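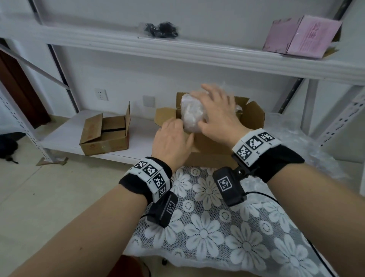
Figure 2.1 Handling a plastic-wrapped bundle at an open carton. Tracking bands are worn on both wrists.

Chapter 2
Planning and Budgeting for Equipment

After you study this chapter, you should be able to:
- separate the purchase price of equipment from the full cost of having it in use
- write a short list of needs before you speak with a seller
- plan space, packing material and working hours for the arrival of equipment
- decide which items to buy, which to rent and which to leave for the next year

Key terms: purchase price, running cost, spare stock, lead time, acceptance check

2.1 The price on the offer

In Chapter 1 we looked at tasks which a robot can take over from a person, and at the way people record their own hand movements so that a robot can be taught with them. Now we come to the question of money. Many students find this part less interesting than the machines. In my experience it is the part where a small workshop makes its most expensive mistakes.

When a seller sends an offer, the eye goes first to the large number at the bottom. This number is the purchase price. It says what you must pay so that the goods are sent to you. It usually does not say what you must pay so that the goods can do their work. Between these two there are cables, mounts, shelves, power supply, training of the staff, and the hours in which a person opens cartons, takes the parts out and writes down what has come.

The last item is often missing from the budget completely. Figure 2.1 shows a very ordinary moment of handling, two hands and one bundle in a box. Such moments take paid time, and a plan must give them a place.

2.2 The case of the Pumia workshop

We will follow one case through the whole chapter. Pumia is a small workshop which repairs kitchen machines. Its manager, Sunita Ahuja, wished to buy a robot arm for the sorting of returned parts. She received two offers. The first came from Kaden and the second from Londoño.

The offer from Kaden had the lower price, but the lead time was 18 weeks and the gripper was not included. Londoño asked for more money and could deliver in 10 weeks with the gripper and one day of training. On the first reading, Ms. Ahuja preferred Kaden. Then her technician, Yeison Pacheco, made a table with one line for each thing the workshop would need until the arm sorted its first part. His table had many lines which were in neither of the offers. Some were cheap, for example labels and storage boxes. Others were not cheap at all, for example a stronger floor plate under the arm.

He also put a question mark beside every line for which he had no price. I recommend this habit to all students. An empty field is easily read as zero, and a question mark sends somebody to the telephone.

2.3 Before you ask for an offer

Write your needs on one page. Describe the objects that will be handled: their weight, their size, whether they are hard or soft, and how they are wrapped when they reach you. Soft wrapping deserves its own line. A bundle in thin plastic changes its shape when it is held, and a gripper which was chosen for metal parts may not hold it well. Ask the seller for a test with your own goods in your own packing.

Measure the place where the equipment will stand, and also the way to it, with all doors. Note where the power outlets are. Decide on which shelf the spare parts will be kept and who is responsible for them.

Review questions

1. Explain in your own words the difference between purchase price and running cost.
2. Which costs in the Pumia case were in neither of the two offers?
3. Choose a piece of equipment at your school or workplace. Make a table in the manner of Mr. Pacheco and put a question mark where you do not know the price.

In Section 2.4 we continue with the rental offer which Pumia later received from Jeltach.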